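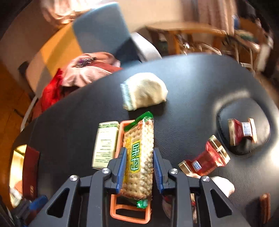

From: Bohdana Horobets
To: Drester drama list
Subject: Re: [drester] Plevero dropped the last 4 episodes??

Ihor Chornovol wrote:

> Has anyone else lost the end of The Salt Merchant's Daughter? Plevero
> had all 40 episodes up in February and now it stops at 36, right after
> she finds the letter in the well. My wife blames me. Also, is it just
> me or did the second prince change voices somewhere in the middle?
>
> Ihor

Ihor,

Your wife can stand down. Plevero took the whole show off, put it back as the "international cut," and the international cut is 36 episodes. The missing 4 weren't deleted so much as boiled down and poured into the others, so if you go back to 33 you'll find a wedding, a coup and a funeral getting through their business before the first ad break. The letter in the well is now the ending. I suppose it's a very thoughtful ending if you don't care what the letter says.

The full version is still on Zastuvberg, with subtitles by Zoia Tymoshchuk and Bohdan Koval. Theirs are better anyway. Plevero's subtitles call the grandmother "Mister Aunt" for nine episodes running, and I had built a whole theory around it.

You're right about the second prince. He gets a new dubbing actor in episode 17, after the fever. Svyatoslav says the fever was written in to cover the switch, but the fever is in the novel, so I don't buy it. The new voice is deeper and sounds like a man reading out a parking fine. I came around to him by the horse episode.

One warning about Zastuvberg - the player forgets where you were if you close the tab, and the opening song runs nearly two minutes with no skip button. I now know all the words and none of their meanings.

If you want to argue about the ending, the spoiler thread is the one Svyatoslav started, 2,988 messages last time I looked and most of them about the general's hair. Please don't post the well business on the main list, a few people are still on episode 20 and they get upset.

Bohdana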